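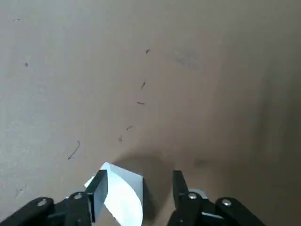

Paper and cardboard in the kitchen: how I use them before they go to the bin

In my kitchen there is one low drawer only for paper. When I moved to Fulport, the apartment had three drawers and I gave the biggest one to this, and my sister laughed at me. Now she has the same drawer. I write down what I do with it, for people who ask me in the market or by mail.

What I keep

Brown packing paper from parcels, if it is clean and has no plastic layer. White paper without print. Egg cartons. The thin paper that comes around pears. Flat cardboard up to the size of a baking tray, bigger pieces I cut.

I do not keep receipts. Many of them are printed on a special coated paper and I don't want it near food. I also don't keep pizza boxes, even when the cover looks clean, the smell stays in the drawer for weeks.

Lining drawers and shelves

Wash the shelf with warm water and a little dish soap and let it dry with the door open. Put the paper on the shelf and press with your finger along the back corner, so you get a line. Cut on this line, but two or three millimeters inside. If the paper is exactly as big as the shelf, it will come up at the edges after the first damp day.

No glue and no tape. The plates hold it. Under the oil bottles I put a double layer, and I change only this part when it gets a ring. The other shelves I change two times in a year, once in spring and once at the end of August when the jam is finished.

Taking the roll out of paper

Packing paper always wants to go back to its roll. You can roll it the other way around a broom stick and hold it with two rubber bands overnight. When I have no time I use the iron on the lowest heat, without steam, with a cotton towel between. Move the iron all the time and don't leave the room.

Small pieces are easier. Pull them over the edge of the table with the inside of the curl looking up, slowly, one hand on top. Two pulls are enough, with more it starts to curl to the other side.

Covering the table for dirty jobs

For cleaning silver, painting jars, repairing shoes or cutting many onions I cover the whole table. One big sheet is much better than many small ones, the dirt always finds the place where two papers meet. Let it hang over the side of the table where you stand, about as long as your hand, and fold this part up to make a small wall. Round things will stop there.
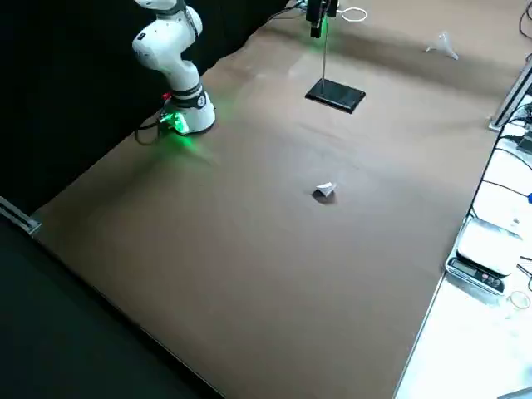

After the job, fold from the four corners to the middle and carry it to the bin like a package. If there is only dust or crumbs on the paper, I shake it out of the window and use it again. My piece from last winter did the table 20 times before it tore.

If you work with water, put an old towel under the paper. Wet brown paper can give color to a light wooden table. It happened to me with a table from my aunt, and the stain went away only partly, after I rubbed it with baking soda and waited some weeks.

Cleaning windows and glass

My mother used newspaper and I did also, until the ink came on the white window frame. Now I use brown paper without print. Crumple it hard, open it, and crumple again, do this until it feels almost like cloth. Mix one part white vinegar with three parts water. Wipe the glass first with a wet cloth, then with the vinegar water, then dry with the paper. Don't use vinegar on marble or other natural stone, so be careful with the window sill.

Funnels and small measures

A half sheet of white paper makes a good funnel for dry things, as salt, sugar, pepper, poppy seeds. Roll it to a cone, leave the hole as big as a pea, and fold the top edge one time to the outside so it holds. For flour the hole must be bigger and you have to knock on the side with a spoon.

When I weigh spices I put a piece of paper on the scale, press zero, weigh, and then bend the paper in the middle and let the spice run down into the jar. The bowl stays clean and nothing goes on the floor.

Herbs and onions

For drying mint and thyme I use flat cardboard with paper on top. Put the herbs in one layer in a room with moving air but no sun. Turn them every day. Mint is ready when the leaf breaks, and if it only bends, wait more. Sage takes the longest.

Onions I keep in paper bags with holes. I make the holes with the office punch, two lines around the bag, and close the top with a clothespin. Potatoes have their own bag in another place, because together they spoil faster.

Grease

Put brown paper under the cooling rack when you fry. It drinks the oil well, and you can save your kitchen towels. Let the oil in the pan get fully cold before you clean it, wipe it with a piece of the same paper, and only after this wash it. Since I do this, I had no blocked sink. Keep all paper far from the flame, please, also when you are only going to the door for a moment.

Scissors and knives

Paper makes scissors dull slowly, so I have one pair for paper and one for the kitchen. The paper ones are an old Risska with a red string on the handle. For long cuts in cardboard I use a Durkano knife with a blade that you can break off, and a metal ruler. Cut three times lightly and not one time with force, and keep the holding hand behind the blade.

If you have no cutting mat, two layers of cardboard on the table will do. Turn them when they get deep lines, and brush away the small bits, or they will scratch the next thing you put there.

From readers

One reader asked if paper in the drawer brings insects. In my home not, but my kitchen is dry. If yours is damp, keep only a small pile, and look under it one time in the month. For silverfish I take everything out, vacuum the corners and leave the drawer open for a day.

Another reader folds all her paper to the same size and stands it up like books in a file box. I tried it and it's better than my pile. The cardboard goes behind, the white paper in front.

Lina Tarawneh, Fulport, April 2026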